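Let Them Read the Same Book Again

Every September the notes come home from school asking parents to "help your child move on to more challenging books." I have a stack of them. My younger one has been reading the same picture book since spring, a long silly thing called The Dudetti Parade, and she is now well past the age printed on the back cover. I think she should be left alone with it.

The book is about a town where everybody marches and no one knows what the parade is for. There are 19 verses. She knows all of them, and so do I, and so does her brother, who says he hates it and corrects me when I skip a line. By the school's measure she gets very little from it. The words aren't new to her and the plot holds no surprises.

I'd say she gets plenty. She has started noticing how the lines are put together. A few weeks ago she asked why the baker's verse is shorter than the others, and I had never seen that it was. She makes up her own verses in the car. Some of them scan better than the printed ones. A child doesn't do that with a book she has read once for a log sheet.

What the reading log counts

Our school uses a log with a goal of 300 pages a month. Rereading doesn't count toward it. A 400-page fantasy novel that a kid skims in the back seat counts in full, and a poem learned by heart counts as one page, once. I understand why a teacher with a full class wants a number. Numbers are easy to collect and easy to send home. But the kids work out the rules faster than we do, and what they learn is to pick thin chapters with big type.

My son did this for most of a year. He read 4 books in the Melley series back to back and couldn't tell me the name of the dog in any of them. He had his sticker, though.

I do most of my reading with the kids in odd corners of the week, on the stairs, in waiting rooms, in the half hour while the wash is going. A short book they already love fits into those gaps. A new chapter book usually doesn't, because we've lost the thread by the time we get back to it.
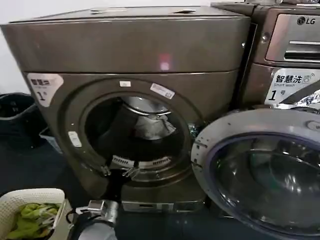

The trouble with levels

The other thing I'd drop is the colored dot on the spine. Our branch library on Bundgaard Street put dots on the whole children's section a while back, and I have watched kids put a book down because it was the wrong color. One boy had The Vestutska Twins open on the floor and was laughing out loud at it. Then he turned it over, saw a green dot, and put it back on the shelf. Green was for the grade below.

Nonsense books suffer the most from this. They tend to be short and they use small words, so they get a low level, and by second grade a child is told they're for babies. Yet the good ones are hard to read well. You have to keep the beat, handle invented words with no help from a dictionary, and get the joke at the right speed. Plenty of adults can't do it. I've heard them try at story time.

I'm not against hard books. My son is on one now that he picked himself, and it is slow going, and he complains and keeps at it. I only think the choosing should be his. If he wants to stop halfway and go back to something with pictures for a week, the hard book will still be there.

So I sign the log, since it has to be signed. In the space for comments I write "The Dudetti Parade, again," and how many times. Last month it was almost every night.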